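Category: Company News / Service and Maintenance

Skoveck Publishes Hand Care Schedule for Its Rirora Cell

Skoveck has put in writing how the Rirora handling cell is set up and looked after, and is making the schedule free to customers from July. It covers the three-fingered hand, the wrist camera and the soft-goods settings.

The hand is checked every 700 cycles. A technician parks the arm, looks over the bolts and the silver rods on the underside of the hand, and moves each finger through its travel by hand. Worn rods are replaced in pairs. 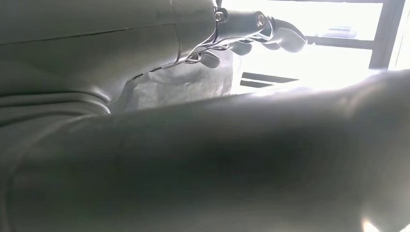 Yhon Flores said the old habit was to wait until a finger began to lag, and that by then the rod had usually marked its guide. Flores would like to see the interval made shorter still for cells that run two shifts.

Camera care is listed separately. The lens is wiped at the start of each shift, and exposure is set again whenever the cell is moved nearer to a window. Grip force for thin plastic is kept as its own setting, apart from cloth and foam.

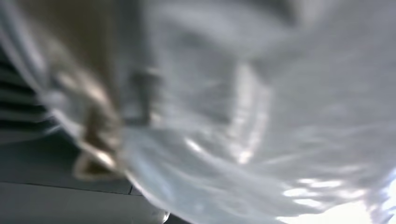 The setting is saved under the name Voradetti and should be loaded before the first pick. After any finger change, the home position has to be taught again and the force check repeated.

The schedule lists 117 parts with order numbers. Requests for copies go to Aníbal Macedo at the Skoveck service desk in Rai.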